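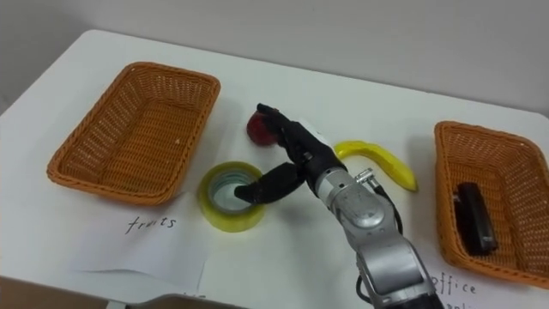

## The annual fruit problem

6/26/25

It happened again, friends. I drove out to Pomside on Saturday for one small box of cherries and came home with the back seat full. Cherries, yes, but also apricots, the first decent peaches, a flat of strawberries that I swear the man at the register more or less pushed into my arms, and a bag of those little yellow plums I can never walk past. I live with one other adult and a dog who won't touch fruit.

So this week's letter is about what to do when you've bought too much of it, a subject on which I'm now something of an authority.

First, get everything out of the bags the minute you're home. I know you're hot and you want to sit down. Do it anyway! A strawberry in a closed plastic bag on a June afternoon is jam by supper, and not the good kind. I spread mine on a dish towel, pull out anything soft or bruised, and eat those standing at the sink. That's dinner sometimes. No regrets.

Then I sort by how long things will last, and ignore what they look like together. Berries and cherries go in the fridge right away, unwashed, in something shallow with a paper towel under them. Apricots, peaches and plums stay out until they give a little when you press near the stem, and then they go in the fridge too. I used to put peaches straight in the cold while they were still hard and then complain all week that they tasted like wet cotton. My mother had been telling me this since I was a teenager, so there's that.

I also write things down. A scrap of paper stuck on a bowl that says "eat first" does more in my house than any amount of me calling up the stairs. Last year I tried a proper chart on the fridge with days and everything. It lasted until Tuesday.

Now for the strawberries, which can't wait. If you can face turning on the oven (do it after nine at night, with the windows open), roast them. Hull 2 pounds, cut the big ones in half, toss them with 4 tablespoons of sugar and a squeeze of lemon, and give them 40 minutes or so at 325 in a dish with sides. They go dark and sticky and make a syrup you'll want to drink. Over yogurt, over ice cream, on toast with ricotta – I've had it all three ways since Sunday.
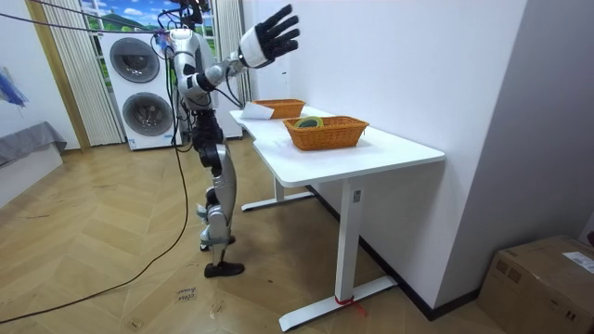 They keep in a jar in the fridge for most of a week, and they freeze well if you leave a bit of room at the top.

Cherries I mostly just eat, but a few of you wrote in last summer asking about pitting, so let me save you the money I spent on gadgets. A chopstick and an empty glass bottle. Sit the cherry on the mouth of the bottle, stem side up, push the chopstick through, and the pit drops in. Wear an old shirt. Wear an old shirt even if you think you're a neat person, because the juice gets as far as your elbows and then keeps going.

The apricots are where I need help. Harvey Perron wrote after last June's letter to say he dries his in the back window of his car, on a screen, parked in the sun for two days. I've been thinking about it ever since. My car smells of dog and I'm not sure I want that in a snack, but Harvey says they come out chewy and tart, nothing like the ones from the store, and he's been doing it for four years. If anyone else has tried this, please write and tell me how you keep the ants out.

Dionysis Kouris sent something more sensible. Halve the apricots, put them cut side up in a pan with butter and a spoonful of honey, lid on, low heat, and leave them alone until they slump. He eats them with salty cheese and black pepper. I made it last night with the softest ones and we scraped the pan. Thank you, Dionysis! I would never have thought of the pepper.

Whatever is left by Friday gets cut up and frozen on a tray, then tipped into bags once it's hard so it doesn't set into one big brick. Put the month on the bag. I found an unlabeled one in December that I took for peaches and baked into a cobbler, and it was butternut squash. We ate it. It needed salt.

The plums, for the record, are still hard as marbles and sitting on the windowsill, so you'll get those next time. Pomside is open through the holiday weekend, and they told me the blueberries should be starting. I'm planning to go for one small box.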